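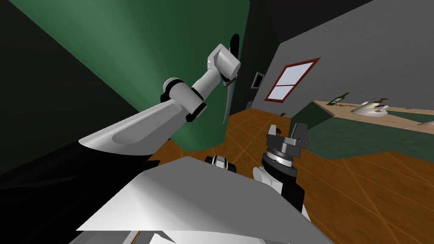 Course notes, unit 6: Visit to the Linberg lab

The visit is in May and starts at 9:30 in the morning. Read these notes before you come.

Trinh Tăng will run the demonstration. The first half uses the simulator, with a two-armed robot in a furnished room. The second half uses the real arm, called Drurno.

Terms you will hear:

Link: a rigid part of the arm between two joints.
Flange: the plate where the gripper bolts on.
Parallel-jaw gripper: two fingers that stay parallel as they open and close.
Episode: one attempt at a task, from reset to stop.

The lab's simulator set has 1,802 episodes. Each one stops at 600 steps if the task is not done. Write down the arm's starting pose and the step where the gripper first closes. You will need both for the worksheet.

Stay behind the yellow line while Drurno is powered. Worksheets are 300 words and go in the unit folder.

Related items
Unit 5: Joint limits and reach
Unit 7: Khương grasp exercises
Hodent simulator setup guide

Comments (2)

mpark: Is the worksheet 300 words per question or total?

T. Tăng: Total. Tables don't count toward it.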